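Foditbridge sign Reisinger from Candano, thoughts?

terrace_81
So it's done. Ottilie Reisinger, two and a half seasons at Candano, and on Tuesday she's telling the club site she "felt at home the minute she walked in." They all feel at home the minute they walk in. What did she do in her last 23 games? Four goals.

kombo_stand
Four goals and nine assists, playing wide left in a team that barely crossed halfway. Bit harsh.

terrace_81
Assists against whom? Take out the two Flillville games and it looks pretty thin.

millroad_end
You can't just take games out because they don't suit you. She's 28, she's fit, and Kinsella wanted her. I'll wait until I've seen her play.

Marble pattern top, pale planks round three sides.

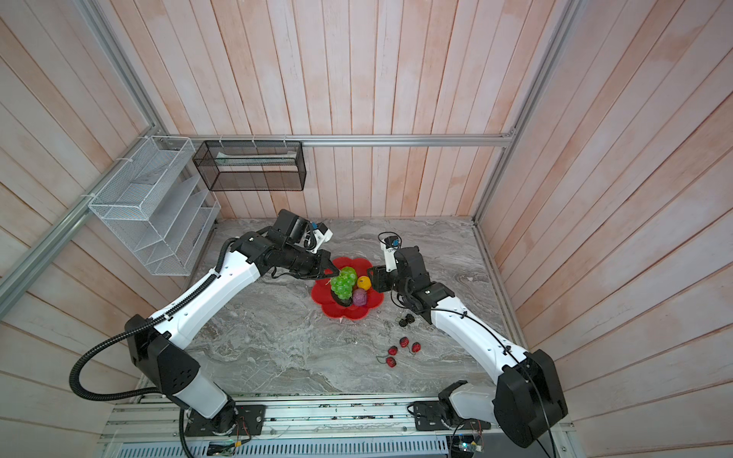
White wire shelf on the left wall, held on with cable ties.

kombo_stand
Nice planks. Back to Reisinger, where does she play? We already have a left winger.

millroad_end
Ailbhe Kinsella said in June she wanted someone who could go either side.

terrace_81
Kinsella also said in June we'd press high all season, and that lasted until the second half at Flillville. I don't put much weight on what managers say in June.

old_gate_c
Were there really 2000 at the open training session like the club says? I was there and I don't buy it.

kombo_stand
Different thread, mate.

terrace_81
Same club, same kind of numbers. If she gets ten by spring I'll come back and say I was wrong.

millroad_end
Saving this post.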